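He terminado el cuaderno de Rut de la edición de estudio por fascículos que publica Flindell y dejo unas notas, por si alguien duda en comprarla.

Es el tercer libro que leo de la colección. El formato es el mismo: texto arriba, notas abajo a dos columnas y preguntas al final de cada capítulo.

Las notas son de Edith Nina. Explica bien la figura del pariente redentor y remite a Levítico 25 cuando toca. En el capítulo 4 se detiene bastante en la sandalia.

El cuerpo de letra del texto es cómodo. El de las notas, no tanto. Yo las leo con gafas y buena luz.

Se han corregido las referencias cruzadas que fallaban en Jueces. He comprobado 9 y todas llevan al versículo correcto.

Lo que sigue sin arreglar es la descarga. El PDF de las preguntas está en la web de Zineo y hay que abrir cuenta para bajarlo. Antes no hacía falta.

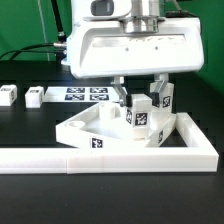
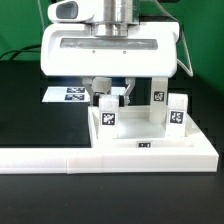 Brazo blanco y pinza, dos vistas.

Sobre el tomo único: Octavio Tello, que coordina la colección, dijo en la presentación que tendrá hasta 914 páginas y que saldrá en julio. No dio precio.

Le pregunté si los fascículos se seguirán vendiendo sueltos. Respondió que sí, mientras queden existencias. No piensan reimprimir Josué ni Jueces.

Faltan por salir seis cuadernos antes del tomo. Los dos de Samuel van juntos. De Tobías solo sé que está en pruebas.

Para un grupo parroquial yo seguiría con los fascículos. Pesan poco, se puede escribir en los márgenes y cada uno compra el que se está leyendo.

Para consulta en casa, esperaría al tomo. Llevará índice de temas y mapas, y los cuadernos no traen ninguna de las dos cosas.

En la librería Nikolovski tenían ayer dos ejemplares de Rut y ninguno de Jueces. Por encargo tardan una semana.

El próximo que leo es Ester. Colgaré las notas en este mismo hilo.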